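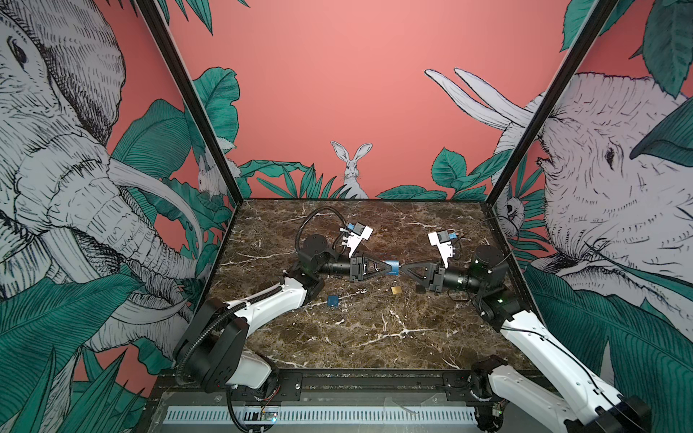
The woman who draws every hair: an afternoon with Radoslava Pešek

Radoslava Pešek is already talking when she opens the door to her studio in Clurkbridge, and she doesn't stop until the kettle has boiled twice. She wants to talk about ink. She wants to talk about paper, and pelicans, and why the tail of a horse is harder than its face, and I'm very happy to let her.

She has been designing wallpaper and painted panels for eleven years, nearly all of it animals and leaves, nearly all of it begun with a dip pen. Her newest collection, Halum, comes out in November, and the drawings for it are pinned up in the hall, on the stairs and (I checked) on the inside of the bathroom door.

"I started with a hare," she says. "My grandmother had a book of engravings, very old, the spine gone, and there was a hare in it that frightened me. It was all little lines! I got up close with my nose on the page and the hare went away and there were only lines. I thought it was magic. I still do, a bit."

Those little lines are hatching, the old engraver's way of making shadow without any grey. You lay strokes side by side for a light tone and cross them with more strokes for a dark one. Pešek works from light to dark and never pencils in the shadows first. For one large animal she'll get through 40 nibs, and she keeps the worn ones in a jam jar as they're good for moss.

"A new nib is too clean," she says, tipping a few out to show me. "Look at this one, it's ruined, it's lovely. I did a whole fern with that."

Leaves, she tells me, are where people go wrong. They draw one nice leaf and repeat it, and the eye spots the trick from the other side of the room. She spends weeks in the glasshouses at Baláž every winter, sitting on an upturned crate and sketching whatever is in front of her, torn edges and all. Her count for Halum came to 642 separate leaves, and she can find her favourite in a few seconds (it has a bite out of it).

Colour comes last. The drawings are scanned and the backgrounds tried out on long strips of lining paper, which she hangs in the kitchen and lives with for a fortnight. Greens and pinks tend to survive. Yellow rarely does.

"Yellow at breakfast is wonderful," she says. "Yellow at ten at night, with the lamp on, I want to move house."

Her printer, Bienvenido Ocampo, has worked with her from the first roll, and the two of them argue cheerfully on the phone most mornings. When I ring him later he's just as keen as she is. "She'll send back a proof over one line," he says. "And then I look, and yes, it's a bit fat, that line. So we do it again. I love it, I get to look at her tigers all day!"

I ask what she'd say to someone who wants a bold paper but is nervous of it. She claps her hands.

"Do the small room! Do the loo, do the cupboard under the stairs. And put the big animal where you'll meet it by surprise, coming round a door. Then leave it a month before you decide."

Next is a set of night birds. She has got as far as one owl, and she takes me upstairs to meet it.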